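# Trying out the Javarum hand-held gripper with a bottle-and-pour task

*2023-11-15, by Mhairi Cowie*

This page covers setting up the Javarum two-finger hand-held gripper and recording a first set of demonstrations with it. Our loan kit came from Jitine and had the gripper body, a wide-angle camera, a case of spare finger pads and a printed calibration sheet. You also need a laptop and a table you can leave set up for a day.

The task used here is simple: grip an open glass container, have water poured into it from a pitcher, let go. It suits a review because it tests the fingers on glass and tests the camera on something you can see through.

## Step 1: Check the fingers and markers

Before you turn anything on, squeeze the trigger several times and watch both fingers. They should close evenly. If one lags, loosen the screws on that side's mounting plate, center the finger and tighten again. Ours needed this once, on the left.

Wipe the square markers with a dry cloth. The software uses them to work out how far the fingers are open, and a smudge on one will give you bad width readings for the whole session. 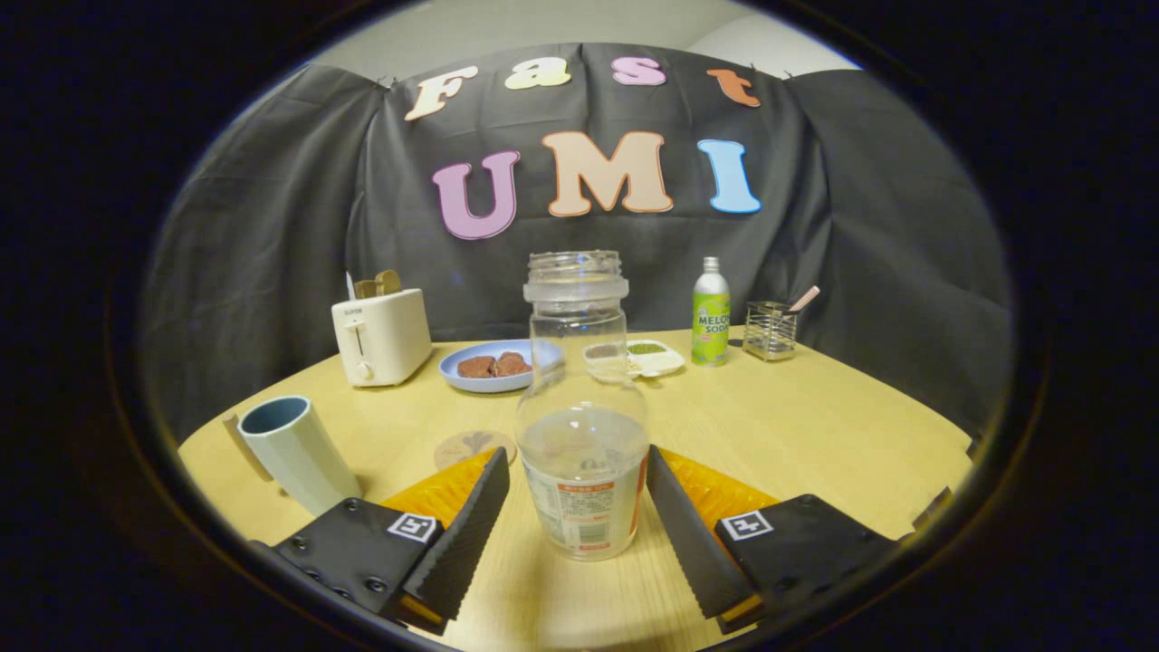
Grip height matters more than grip force on this kit. Close on the body of the container and stay clear of the neck. With the ridged pads on either side of the clear jar, the threaded neck is left free and the camera can still see the open top. If you grip too high, the pads block the view of the mouth and the recording is no use for pouring. Dougal Moffat and I each did 15 practice grips before saving anything, and I would do the same again.

## Step 2: Set the table

1. Put the container within easy reach of the person holding the gripper.
2. Add some ordinary items behind it. Kitchen things work well.
3. Hang dark cloth behind the table if you can. Clear glass shows up better.
4. Leave the items where they are for the first batch. Move them for the second.

Check the preview on the laptop for glare. Shiny cloth can throw back a ceiling light, and on a wide lens that shows as a white patch. Changing the angle of the cloth a little is usually enough.

## Step 3: Record the pour

This step takes two people. One holds the gripper and the other has the pitcher.

- Start recording with the fingers open.
- Move in slowly and close on the container.
- Hold still for 2 seconds.
- The second person pours a thin stream.
- Stop the pour, open the fingers, back away, and end the recording.

Keep the pitcher to the side of the camera where possible. A wide lens makes anything close to it look very large.
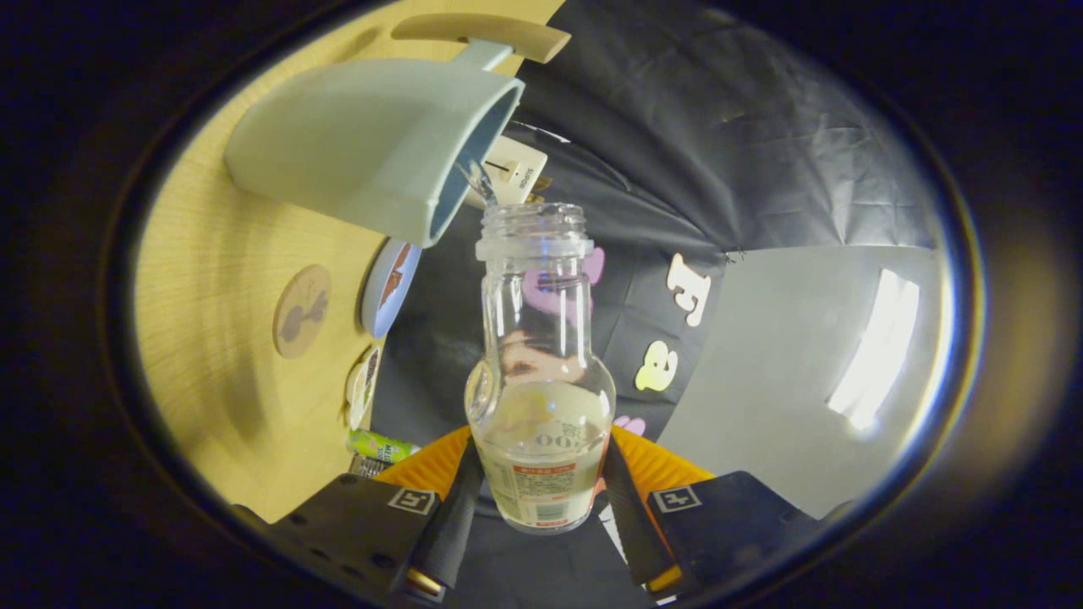

Pour slowly, and agree on a stop word first. Ours was "off." Keep a towel by the laptop and keep the cable away from the pouring side, as the plug on the gripper body has no cover. Jitine sells one separately. I think it should be in the box.

Save each take with a short label. The software, Allow, fills in the time by itself but leaves the task name blank, and you can't add it to a batch later without opening every file.

## Step 4: Review the takes

Open the takes in Allow and play them at double speed. Throw out any where the fingers slip or the markers drop out. We kept 80 takes for the trial. Sorcha Buchanan went through them and marked the points where the fingers open and close.

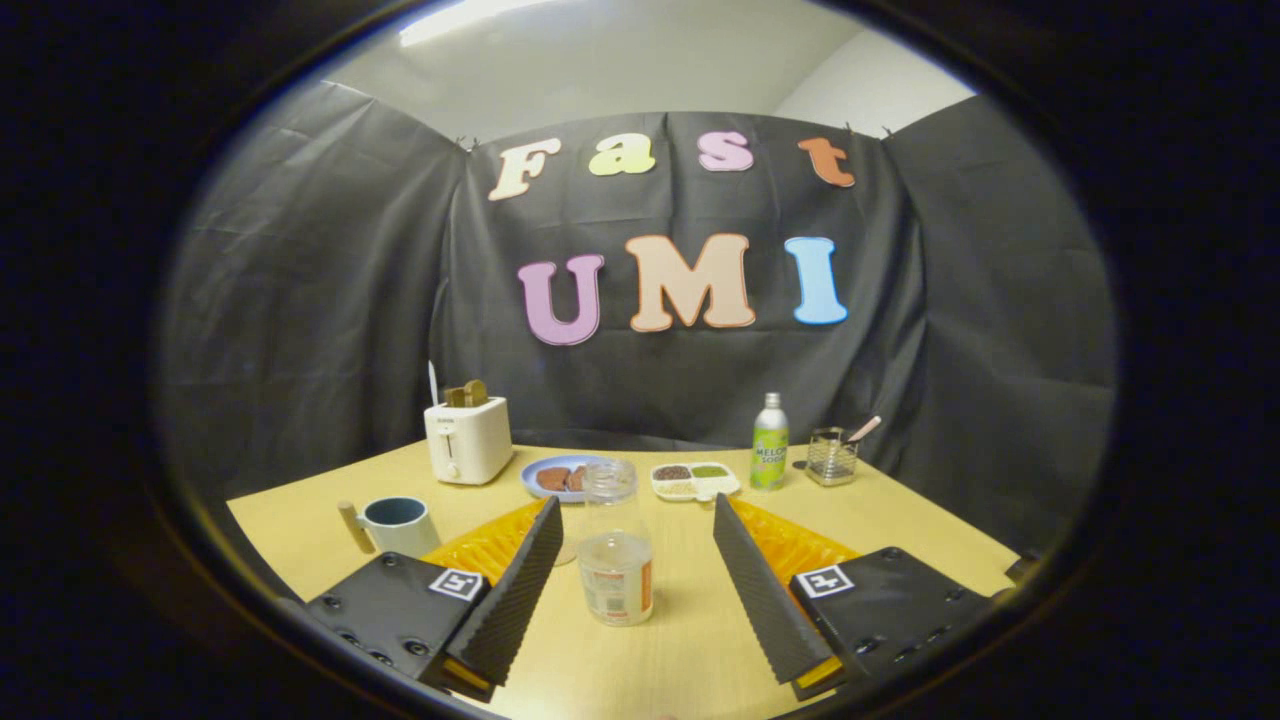 *Fingers open on either side of the clear bottle, with both markers in view.*

## What we thought of it

The gripper is easy to learn and the pads hold glass well. It gets heavy on the wrist, so swap hands or swap people. The printed manual is thin on calibration; use the online one. The case can store up to 2,000 takes' worth of labels on its tag roll, more than we will ever use.

Jitine lends the kit from its Urquhart office. Angus MacBrayne handles the bookings, and the next free slot we were offered was in March.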